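Fillo Supper Club - Minutes of the Spring Planning Meeting
March 28, 2025, at Irena's place. Notes by Zuzana Sýkora
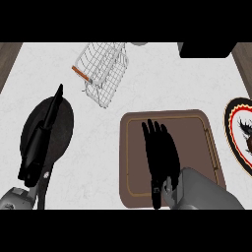 Who was there

Me, Irena Zieliński (hosting, and running things as usual), Botier Street Pat, the other Pat, Dolores, Wendell, and the two new people from the Toledo cooking class, Marcy and Glenn. Hi Marcy and Glenn! Joyce sent her regrets and a lemon loaf, so she was forgiven right away. We started late because I couldn't find parking and I had the agenda.

Old business

I read the notes from last time and Wendell wanted it put down that he did NOT volunteer to bring the folding tables in the winter, he only said his truck was free. So corrected. Everyone was fine with the rest.

The bread swap got talked over again. Most of us liked it, but Dolores came home with three banana breads and no rye, and she'd like some kind of sign-up next time so people can see what others are baking. I said I'd put a sheet in the shared folder. Pat (other Pat) said nobody looks in the shared folder, and I'm afraid the room agreed with her, so I'll email it too.

Money

We have 200 dollars left over after paying for the hall. Irena thinks we should sit on it until the summer supper is paid for, Glenn asked if we could get better knives, and there was a pretty long side conversation about whether the hall knives are dull or just cheap. Wendell offered to take them home and sharpen them. We're holding the money for now and will look at knives again if Wendell gives up.

Dues stay at 20 dollars. Marcy and Glenn paid on the spot, bless them. Two people who shall not be named in the minutes still owe for last year and they know it.

The summer supper

This took up most of the evening, so get comfortable.

The date will be in August, we just don't know which weekend. Irena called the hall and they're holding two for us, but they want an answer soon - the second one has a wedding the night before and we'd be walking in on somebody else's mess. Everyone liked the first one better except Dolores, who has her grandkids. She said she'd bring them, and then we all liked the first one.

We're planning for 80 people. Last summer we planned for fewer and ran out of potato salad before the back tables got up, and I still hear about it at the pharmacy. Botier Street Pat will do a double batch and Joyce (volunteered while absent, sorry Joyce) will do the vinegar kind.

Main dish: chicken won over pork shoulder, but it was close. Wendell made a nice speech for the pork. Irena's worry was oven space, as the hall has one that works and one that sort of works, and chicken thighs can be grilled outside. We need a second grill. Glenn has one and says it's big, and he's going to measure it and see if it fits in his car.

Vegetables: the Nistorar farm stand will sell us corn and tomatoes by the crate if we order two weeks ahead. I'm doing the ordering. If you want something besides corn and tomatoes, tell me early, please don't tell me in the parking lot.

Dessert is open, bring what you like. Somebody please bring something without nuts. Last year it was nuts wall to wall and the little ones had watermelon.

The recipe booklet

I brought this up again and I'm going to keep bringing it up. We have enough recipes for a small booklet, and the print shop gave me a price for 1000 copies, which got a big laugh. We do not know that many people. I'll go back and ask for a price on 200. Marcy used to lay out a church newsletter and says she can put the pages together if the recipes come to her typed. Typed, folks! I've seen the handwriting in this group.

There was some back and forth over whether to list ingredients by cups or by weight. Irena bakes by weight and feels strongly. The rest of us own cups. We settled on cups with the weight in brackets for the baked things, and Irena is going to work those out herself.

Odds and ends

Dolores is looking for her blue casserole lid. It's been gone since the holidays, so check your cupboards.

Wendell asked if we could start half an hour earlier in the spring so he can drive home in the light. No objections, so we'll try it.

Glenn asked how the name came about. Irena told the phyllo story, spelling mistake and all, and it took a while but she tells it well.

To do before next time

Irena - tell the hall we want the first weekend
Zuzana (me) - bread sign-up sheet, farm stand order, new print price
Wendell - knives
Glenn - measure the grill
Marcy - find out what format she wants the recipes in and let me know
Everybody - one typed recipe each, two if you're feeling generous

We wrapped up when the lemon loaf was gone. Next meeting is at Dolores's, and she asks that you park on the street and leave the driveway clear for her neighbor.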